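Ulex parish finishes copying its burial books
16/05/2026

The parish of Ulex has finished copying its old burial books, and from this week the names can be searched by families at the parish office. The work took two winters. It covers 289 pages, the oldest of them written in a hand that few people in the town can still read.

The books give the name of the person, the date of the funeral and the place of the grave. In many cases there is also one line about the life of the dead person, such as the trade, the village of birth or the names of the children. These lines are short, but for a family they can be the only thing that was ever written down about a grandmother or a great-uncle.

The office on Brzozowska Street keeps the original books in a dry cupboard, and they will not be given out any more. Visitors receive a printed copy of the page they need. The first page is free, and every next page costs 2 crowns, which goes to the repair of the cemetery wall.
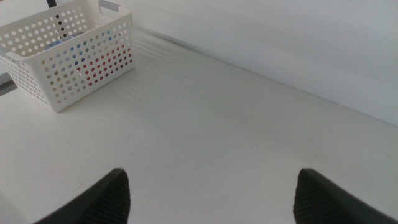 Families are also asked to help with the years that are missing. One book was lost when the old rectory was closed, and the parish believes that over 300 burials were recorded in it. Funeral cards, newspaper death notices and letters of condolence from that time are welcome. They will be scanned while the owner waits and given back the same day.

Jonisell, the funeral home in Pravard, has already shared its own list of services from those years. It contains 100 names, and most of them could be matched with stones that are still standing in the lower part of the cemetery.

People who find a mistake in a name or a date should write it on the yellow form at the office. The original spelling will stay in the list and the correction will be put next to it, together with the name of the person who reported it.

The office is open in the mornings, except on church holidays. In October the full list will be read aloud in the cemetery chapel, and relatives who want to read the names of their own family can sign up until the end of summer.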